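Hindell 身辺警護用アラーム「ブレナード2」(Brenard 2)
パーソナルセーフティ/芸能・イベント関係者向け
在庫:あり(通常7営業日以内に発送)

俳優やタレントが移動中にからまれた、というニュースが流れるたびに、この手の製品の問い合わせが増えます。売る側としてはありがたい話ですが、先に書いておきます。防犯アラームは警備員の代わりにはなりません。「これ一つで安心」と謳う他社のページを見かけたら、何がどう安心なのか、根拠を探してみてください。たいてい書いてありません。

ブレナード2は、ピンを引き抜くと大音量の警報が鳴り、同時に登録済みの連絡先へ位置情報を送る小型端末です。地方ロケや舞台の巡業に同行するマネージャー、少人数で動くミュージシャン、出待ちの多い会場に出入りする出演者を主な使用者として作られています。GPSの精度は屋外なら実用になりますが、地下駐車場や楽屋口の奥まった通路では期待しすぎないでください。メーカーの資料には「どこでも即時通知」とありますが、当店で試した範囲では、地下二階からの通知は届きませんでした。地上に出てから、まとめて届きました。

音については悪くありません。繁華街の歩道で鳴らしたところ、通りの反対側の人が振り向きました。ただし、振り向くことと助けに来ることは別の話です。音で相手がひるむかどうかも相手次第で、酔った集団が相手の場合、かえって興奮させるおそれもあるというのが、長年ツアーの警備を組んできた Roel Boersma さんの見方です。「鳴らしたら、その場に残らない。音は逃げる時間を稼ぐためのものだ」と言っています。当店もこの使い方をすすめます。

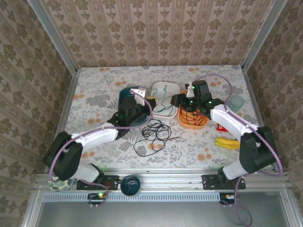
スマートフォンの緊急通報機能があれば、専用端末は要らないのでは?
多くの人にとっては、それで足ります。専用端末が役に立つのは、電話を手に持てない場面が多い人と、電話の電池を撮影や配信で使い切ってしまう人です。どちらにも当てはまらないなら、まず手持ちの電話の設定を見直してください。費用はかかりません。

同梱品
本体、ストラップ、充電ケーブル、交換用ピン、簡易説明書(日本語)。壁のコンセントに挿す充電器は付属しません。箱の写真には充電器らしきものが印刷されていますが、中には入っていないのでご注意ください。

主な仕様
重量:79グラム(ストラップを除く)
連続待受:最長200時間(メーカー公称値)
充電回数の目安:400回(メーカー公称値)
登録できる連絡先:7件
防水:生活防水。水没は保証対象外
色:黒のみ

待受時間の公称値は、位置情報の更新間隔を最長にしたときのものです。更新を頻繁にする設定では、かなり短くなります。公演期間中は毎晩充電するつもりでいたほうがよいでしょう。充電回数についても、上限を超えた途端に使えなくなるわけではありませんが、そこまで使い込んだ個体を当店ではまだ見ていません。したがって、この数字については何も保証できません。

通知アプリについて
連絡先の登録と位置の確認には、Atimix のアプリを使います。基本機能は無料です。有料プランに入ると移動履歴が保存されますが、誰がその履歴を見られるのかという説明が規約の奥に埋まっていて、読みやすいとは言えません。顔の知られた人の移動履歴は、それ自体がつきまといの材料になります。所属事務所が契約する場合は、閲覧できる人を絞り、退職者のアカウントを必ず消してください。履歴が要らなければ有料プランは不要です。当店では有料プランの取り次ぎをしていません。

旧型との違い
初代ブレナードからの変更点は、ピンの形状と充電端子です。旧型のピンは衣装の装飾に引っかかって抜けやすく、本番中の袖で鳴ったという苦情がありました。新型では引き抜くのに少し力が要ります。誤作動は減るはずですが、手袋をしたままだと抜きにくいという声がすでに届いています。冬の屋外ロケで使う予定の方は、購入後に一度、手袋をはめて試してください。音量は「向上」とカタログにあるものの、並べて聞き比べても違いは分かりませんでした。旧型をお持ちで不満がない方に、買い替えはおすすめしません。

お客様の声から
「小さくて衣装の下に隠せるのはよい。アプリの初期設定に手間取った。説明書の図が古い画面のままで、二度やり直した」(Katalin Erdős 様、舞台制作)
説明書の件はメーカーに伝えましたが、改訂の時期について返答はありません。当店からお送りする分には、現在の画面に合わせた手順書を一枚添えています。

類似品との比較
Vasylenko の同価格帯の端末は、音がやや高く、本体が一回り大きくなります。通信契約が別に必要なので、二年使うと総額はブレナード2を上回ります。一方、ボタンを長押しする方式のため、ピンをなくす心配はありません。どちらが優れているとは言いきれず、鞄に付けるなら Vasylenko、身に着けるならブレナード2、という程度の差です。

返品と保証
未使用品の返品は、到着後7日以内にご連絡ください。動作確認のためにピンを一度抜いただけであれば、未使用として扱います。メーカー保証は一年間で、電池の劣化は対象外です。転売品には保証が付きません。オークションサイトでは、著名人の警護で使われているという触れ込みの出品を見かけますが、当店ではそうした事実を確認できていません。

価格改定のお知らせ
仕入価格の変更にともない、8月から販売価格を見直す予定です。新価格が決まりしだい、このページに掲載します。まとめ買いの割引は、事務所名義、個人名義を問わず適用します。見積書が必要な方は、注文画面の備考欄に宛名をご記入ください。

最終更新:2022年4月30日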